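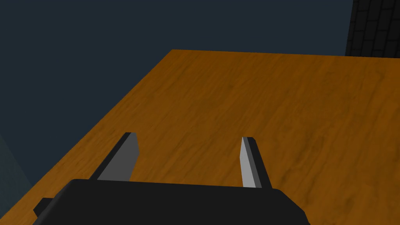 A bare tabletop with the grain running across it.

The long table is back
By Stepan Marchuk

When the Badilari canteen in Dravstead closed its upstairs room last winter, the owners had a decision to make about the furniture. They had 11 small tables, most of them for two, and takings that had been falling since the summer. They sold the lot and bought one long table in its place. It seats up to 24, and on a Thursday evening you will be lucky to get a stool at the end of it.

Shared tables are hardly new. Inns had them for centuries, and so did works canteens and school halls. They fell out of favour in restaurants when people began to expect a corner of their own, and the last attempt to bring them back, in the years of bare bulbs and jam-jar cocktails, annoyed as many diners as it pleased. You sat with your elbows in and listened to a stranger's divorce.

What is different now is mostly the price. At Badilari there is one dish a night, usually a stew or a bake, and it costs £9 with bread. It comes out in big pots at half past six and again at eight. Diners serve themselves and pass the pot along. Two people can run the room, where the old layout needed four.

"I didn't do it to make anyone friendly," says Anna Kováčik, who cooks there. "I did it so I could send out one pot."

Some friendliness has crept in all the same. The same faces come most weeks, and a few have started saving places for each other, which the kitchen doesn't allow but doesn't stop either. A retired bus driver told me he had eaten alone for six years before he tried it. He still doesn't talk much. He likes the noise.

Across the river, the Gidine tea room has gone half way. It kept its window tables and put a shared one down the middle, and lets people choose. On the morning I went, the middle table was full of people with newspapers and the windows were taken by couples. The manager told me the shared table earns less per head but is hardly ever empty before noon.

It doesn't suit everyone. Parents with very small children tend to eat early and leave quickly. People who are hard of hearing find a full table tiring, and Badilari now keeps the first sitting on Tuesdays without music. Anyone planning a quiet talk about money or love should book elsewhere.

There is also the matter of length. Kováčik's first plan was a table that ran from wall to wall, until she tried walking round it with a hot pot. The one she has stops short of the kitchen door — just enough room for one person to get by.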